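Fixed cleaning intervals are a bad default

Most housekeeping schedules for furnished rentals are written in units of time. I think that's the wrong unit for most of the items on them.
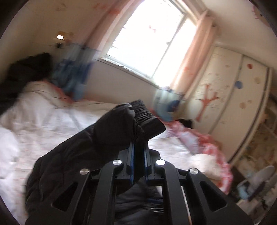
A typical schedule says that a mattress is brushed and vacuumed every three months, an extractor filter is changed every six, a shower head is descaled once a year, and upholstery is deep cleaned every two. The numbers look like engineering values. In most cases they are a guess made by the person who first set up the spreadsheet, rounded to whatever fits a calendar grid. There is no natural process in a building that runs on a quarter of a year, apart from the weather.

I spent four years planning maintenance for Melden, which lets furnished apartments on stays of a week to a year. We had 270 units when I started keeping my own notes. The schedule I inherited had been copied from a previous contractor, who I assume had copied it from somewhere else. It had 17 recurring tasks per unit, all on fixed dates. The argument below comes from trying to make that schedule work, then from taking most of it apart.

What an interval assumes

A fixed interval is correct when three conditions hold. The thing being maintained has to wear at a fairly steady rate. That rate has to be similar from one unit to the next. And inspection has to cost nearly as much as the task, so that there is little to gain by looking first.

Some items meet all three. Smoke alarm batteries are a good example: the drain is steady, every unit has the same alarm, and by the time you have the ladder out you may as well swap the battery. Water heater anodes come close within a single water district. Anything required by law or by an insurer belongs on a fixed date as well, and I have no quarrel with that part of the list. An auditor needs a date to check.

Soft furnishings fail the first two conditions badly. A mattress in a unit let to one person for ten months and a mattress in a unit turned over every week have very little in common after the first season. The first has been slept on more nights. The second has had more strangers, more suitcases put down on it, and far more changes of bedding. They need different work at different times. Under our schedule both were brushed, vacuumed and rotated in March, June, September and December.

Rugs are worse, since the wear depends on where the rug lies. An entry rug in a ground floor unit can be finished in a year. The same rug beside a bed on an upper floor will outlast the lease on the building.

The third condition is the one people argue about. The usual objection to inspection is that sending somebody to look costs as much as sending somebody to do the work. That is true if you send them on a separate trip. It's false if they are already in the room. Furnished rentals have a cleaner in the unit at every turnover, and on long stays there is normally a linen visit. The trip is paid for. The added cost of looking at a mattress while the sheets are off it is a minute or less.

What the records showed

Over two years we closed 2444 work orders on soft furnishings and bathroom fittings. Each had a free text field for the condition found on arrival. The field was optional and the staff mostly filled it in anyway, which I took as a sign that they had things to say and no other place to say them.

I read all of them over one winter. I would not call it a study. The wording varied from person to person, several entries were a single letter, and I was sorting them by my own judgment. Still, the pattern did not need fine measurement. The largest group said, in one form or another, that the item did not need the work. The second largest said that the item was past the point where the work would help. The group in the middle, where the task arrived when it was useful, was the smallest.

This is what you would expect from applying an average to a population that spreads widely on both sides of it. The average unit did not exist. We were cleaning things that were clean and arriving late to things that were ruined, and the schedule reported full compliance throughout. I had a monthly sheet that read 100 percent for most of those two years. It measured whether somebody had gone to the door.

Unneeded work has its own cost, apart from labor. Brushing pulls fibers. Descaling wears plating. Wet extraction on upholstery leaves residue if the rinse is poor, and residue picks up dirt, so a chair cleaned too often will look dirty sooner than one left alone. I have seen headboard fabric worn through at the height where it was scrubbed, well below where anyone's head would touch it. A fixed interval treats maintenance as something that can only be too rare.

Counting use

The first improvement is to change the unit from days to uses. Occupied nights and turnovers are both already in the booking system. Neither is hard to export. We moved mattresses to occupied nights and entry rugs to turnovers, and left curtains on the calendar because sunlight does not care whether a unit is let.

We ran this through Flikier, which is built for scheduling by date and has to be talked into anything else. The method was crude. A script exported the booking table each night, added up the nights per unit, and opened a work order when the total passed a threshold. When the order was closed, the total went back to zero. There was one bug worth mentioning, in case others try it: a tenant who extended a stay was written as a new booking, so the turnover count went up when no turnover had taken place. Compare the tenant ID across consecutive bookings and skip the increment if they match.

Counting use removed much of the pointless work. It did less for the late arrivals, since use is still only a proxy. Two tenants at 90 nights each can leave a sofa in very different states. Pets, cooking, children and open windows are all invisible to a booking table.

Looking

The second improvement is inspection, and it only works if the question is narrow. We tried a general condition form first. It had a five point scale for every item and it was useless within a month. Everything was a four. A scale with no defined points drifts toward whatever answer ends the form fastest, and I don't blame the people filling it in.

The version that worked asked a yes or no question per item, with a physical test attached. Does the pile stand back up after a hand is run across it. Does a white cloth come away gray. Does the shower spray in one direction from every hole. A yes or no with a test can be answered in seconds by someone who has never had training in textiles, and two people will mostly give the same answer.

Ireo, which supplied our linen, had a similar rule for sheets: hold one to the window at arm's length, and if the weave shows light unevenly it goes to rags. I don't know whether they wrote it down. It was a better standard than anything in our own manual.

Any answer that called for work opened an order. All other answers did nothing. I resisted adding a comment field for a while and was wrong about that, for the reason given earlier about the work orders.

The case for the calendar

There are fair arguments for fixed dates. Staffing is the strongest. A schedule by date lets you level the load months ahead, and a schedule by condition gives you a quiet month followed by one where everything trips at once. Our worst was September, after the summer turnovers, when the rug orders alone filled a week. We handled it by setting the thresholds slightly low in the slow season, which smoothed the peak at the cost of some early work. Anyone with a contract crew booked by the day will have a harder time than we did.

The second argument is that dates are easy to explain to an owner. Cai, the management firm that took over part of the portfolio, went back to quarterly tasks for this reason. Their owners wanted a page they could read in the annual report, and "brushed four times" reads better than "brushed when required, which was once." I understand the choice. I would point out that it pays for a line in a report with hours of labor.

The third argument is that inspection depends on people looking properly, and tired people don't. I accept this. The same people are no less tired when they carry out the scheduled task, and a brushing done badly and logged as complete leaves you worse informed than a check that was skipped.

What I would do with a new building

Put the legal and safety items on dates and leave them alone. For everything else, start with no interval at all and have the turnover staff answer the yes or no questions for a year. Set the thresholds from those answers, separately for short stay and long stay units. Keep a long backstop date on each item, well past when the count should have tripped, to catch units where the data feed has failed. Ours caught four units in the first year, all in one stairwell, all listed in the booking table under the old door numbers.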